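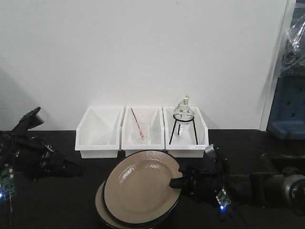
Refugio Escobedo
Prep room technician, Sarpong Science Centre
2773 followers

Sorting the glassware bench at Sarpong this month. A thread on bins, mostly, and a bit on plates.

The bins are the white plastic kind with an open top and a slanted front. They go in a row against the wall at the back of the black bench. Stirring things and beakers in the middle, stands and round flasks on the right, odd pieces on the left.

Before the bins we had a cupboard with doors. People put glass in the front of the cupboard and the glass behind it stayed there for years. I found a flask in January with a label from a class that finished before I was hired.

The slanted front matters more than I expected. You can see down into the bin while standing at the bench, and you can get your hand in without going straight down from above. Straight down is how I chipped a beaker in my first term here.

The middle bin is the easy one. One beaker with the red and white stirring rod leaning in it. I let the rod stay in the beaker. I know some labs keep rods in a drawer. Ours rolled to the back of the drawer and then we bought more rods.

If you do leave a rod in a beaker, put the beaker down first and the rod in second. Carrying the two together is fine for a few steps and then you have to open a door.

The right bin took me longest. A round-bottom flask can't be put down on its own, it needs a ring or a cork mat or something. We had cork rings and they went missing one at a time.

So now the flask sits on the black metal tripod and the whole thing goes in the bin, legs down, flask on the ring. The neck stands up above the rim of the bin. I thought that would bother me. It doesn't, and it makes it easy to spot from the sink side of the room.

Top stays on the flask in storage. Dust gets in otherwise and then somebody rinses it and leaves it full of drops.

Someone asked if the tripod scratches the plastic. On the old bins, yes, a little. A folded cloth on the bottom would fix it and I have not done that yet.

The left bin is close to empty and I want it that way. It's for clear pieces that don't have a place. If it fills up, that tells me I need to make a place for something.

The trouble with clear glass in a white bin is that you can look straight at it and miss it. I run my eyes over the bottom of that bin twice before I tip anything else in. A dark liner would help. Takeck sell one and it costs $18, for a piece of felt. I will cut up a tea towel.

Now plates. We keep some beige ones with a dark rim at the bench. They came from the staff kitchen when it was redone and they've been on bench duty since. Small parts go on them, stoppers, clips, whatever you don't want rolling onto the floor.

They are glossy, so they wipe clean, and they also slide on each other. Stack them a bit crooked and the top one wanders. I pick up the top plate by the rim and set it back square over the one below. It takes a second and I do it every time I walk past.

Two in a pile is fine. Any taller and I put them on the shelf.

No food on them now. They have a strip of tape underneath that says BENCH. If you find one in the kitchen with tape on it, please bring it back and don't eat off it.

A few people wanted the bin details. Ours were ordered through Peltbridge, in a carton of 50, shared with Jededow across the hall. That was far more than either of us needed. Jededow use theirs for cables and seed packets.

Labels: I haven't put any on the fronts. I tried paper ones on the old set and they went soft by the sink. I'm going to leave the new set bare for a while and see where people put things on their own. I'll label what they get wrong.

Order of work, for anyone doing the same on a slow afternoon. Empty everything onto towels. Wipe the bench. Put the bins back against the wall. Stands first, then flasks, then beakers, rods last. Plates stay at the front where you can reach them.

Check every rim with a fingertip in a glove before it goes back. Chipped pieces go in the broken glass box, including the ones you're fond of. I put a nice old flask in there this month -- it had a star crack under the neck and I'd been pretending I couldn't see it.

Reply to a question from this morning: yes, the bins are open and yes, dust gets in. We use the glass often enough that it gets washed anyway. Anything that sits for a whole term should go in a closed cupboard, and I'd put it in a box with its name on.

Another one: would I hang the beakers on a drying rack instead? We have a rack. It's over the sink and it's always full. The bins are for after the rack.

Next job is the drawer under the bench, number 1796 on the asset list, which has the cork borers in it and a lot of string. I'll post about it if I find the missing cork rings.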